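About Us

Gornar Laundry is a wash-and-fold shop in Jotville. Tamsin McAlister opened it in February with 2 washers bought from the old Cunha dry cleaner, and we now take in shirts, towels, bedding and work clothes from homes and small businesses in town.

Folding is done on plain white tables. Each order stays in its own basket from drop-off to pickup, and shirts are taken out one at a time. A shirt is spread flat first, sleeves pulled out to the sides, and the big wrinkles are smoothed toward the hem. Then the sleeves go in and the body is folded in thirds.

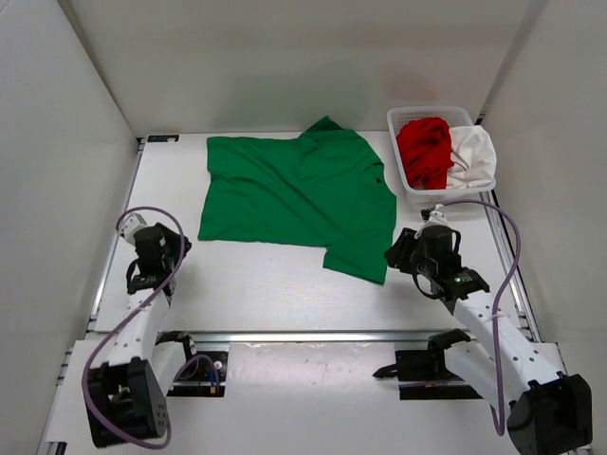

Short-sleeved shirts are folded to one size so they stack in a drawer. If you like yours on hangers, write it on the bag tag. We don't starch, and we don't do leather or wedding gowns. For those we send people to Raka, 4 doors down.

Our price list has 31 items on it and hangs by the counter. In our first months we folded 2,198 shirts, which is more than everything else put together. Regular customers can leave a standing order and pay monthly.

Bags can be dropped at the front counter or the side door on the parking lot.

Page updated 2019-09-05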